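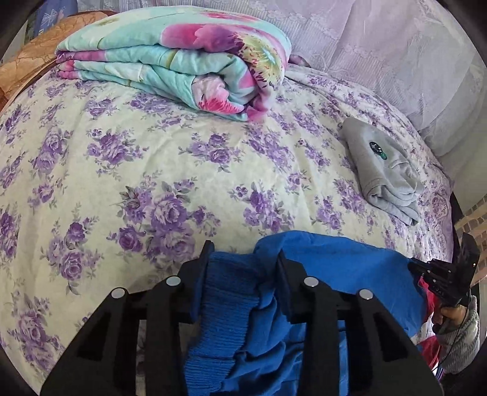 Folded laundry on the rose-print bedding of a Prerthorpe bedroom.

A free clothes-folding workshop will return to Prerthorpe in August after the first session filled up in two days, organizers said Tuesday.

The class is run by Rebecca Valentini, who managed the linen room at the Trevaskis hotel before she retired. It takes 24 people at a time and covers shirts, trousers, sheets and heavy bedding. There is no charge, but people are asked to bring a bag of clean clothes from home.

Valentini teaches everything on a bed. She said most people in town do their folding there anyway, and few of them have a table big enough for a quilt.

"I tell them to start with the biggest thing," she said. "Get the quilt folded and out of the way at the far end, and you have the rest of the bed to work on."

Trousers cause the most trouble, she said, mainly work trousers and anything with a gathered waist or a cuff. Her method is to lay them out flat, smooth the legs down from the waist and straighten the seams before making the first fold. Pairs made from two colors of cloth are easier for beginners — the seam between the colors shows right away if one leg is sitting higher than the other.

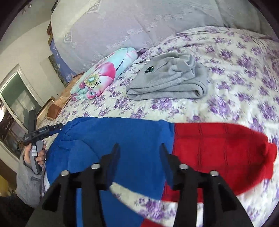
Once the legs match, one goes over the other and the whole piece is folded up from the cuffs. Shirts and lighter tops come later in the class, and fitted sheets are left for the last half hour.

Osvaldo Messina, who took the first class with his daughter, said he had been rolling his clothes for years and still does with socks. He now folds his trousers flat. "They take up less of the drawer," he said. "I can see what I have."

The workshop is paid for out of a $2,000 grant from the Plirnstead neighborhood fund, which also covers a printed booklet of the folds. Yeshi Tesfamariam drew the pictures for the booklet, and copies are free at the Prerthorpe library desk while they last.

There are 43 names on the waiting list, and those people will be offered places first. Valentini said a second August class is likely if enough of them say yes — she would hold it in the evening for people who work days.

Anyone who wants to be added to the list can sign up at the library desk.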